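What is an outbreak, and who gets to say so?

By Dwynwen Probert

You have probably heard a grown-up on the news say there is an "outbreak" of something. It sounds scary, and it is meant to make you look up from your toast. Before you worry, it's worth asking what the word means and how anybody knows.

An outbreak is when more people get sick with the same thing than you would normally expect, in one place, over a certain time. Look closely at the word "expect". To know that something is more than usual, somebody has to know what usual is. If no one was keeping track last winter, then "more than last winter" is only a guess.
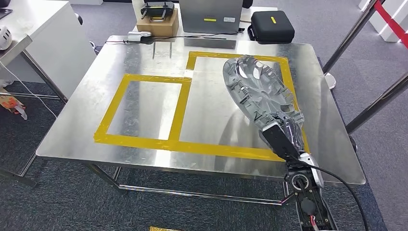

Let's try it with a school in a town called Vinmont. The school has 234 kids. One February a tummy bug goes around, and by lunchtime the story in the playground is that half the school has it. Is that true? Your best friend was away, and so was the boy who sits behind you, so it feels true. But feelings are bad at counting.

A health worker called Raed Tarawneh comes along and sends home a form with one question on it: was your child sick in the tummy this week? He gets 191 forms back, and 7 of them say yes. That is a long way from half the school!

Now be suspicious of Raed's number too. What about the families who didn't send the form back? Maybe they forgot. Maybe they were too busy cleaning up vomit to find a pen. So the real number could be bigger than 7, and a careful health worker says so out loud. If someone gives you a number and won't tell you what might be wrong with it, keep asking.

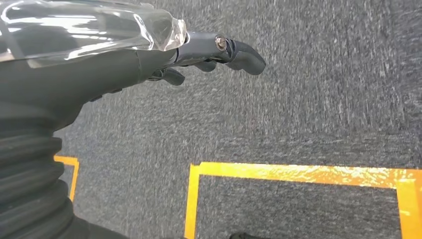
What counts as sick? This sounds silly, but it causes a lot of arguments. One kid threw up twice. Another had a sore belly after eating too many lamingtons. Health workers write down a rule called a case definition, which says who goes on the list and who doesn't. If you change the rule, the number changes, even though not one extra person has become ill.

That means you can't always compare two places. Suppose the next town, Nava, says it has only 2 cases. Nava might be healthier, or it might have a stricter rule, or hardly anybody there went to the doctor. 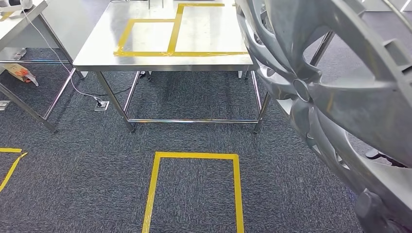

Maps of outbreaks need a bit of doubt as well. They often colour in one whole area and leave the area next door blank, as if the illness had stopped politely at the border. A border on a map is a lot like yellow tape on a steel table: two rectangles can share one strip of tape down the middle, and the metal is the same on both sides. Germs travel with people, and people cross lines to go to school, footy and Nan's place.

So does this mean you should never believe the news about an outbreak? No. Some are serious, and the people who count cases help doctors find out where a bug came from. Listen to them, and wash your hands with soap even if you think the number is wrong.

But when you hear a big claim, try asking these:

Who counted?
What did they count as sick?
Who got left out?
Is it more than usual, and how do they know what usual is?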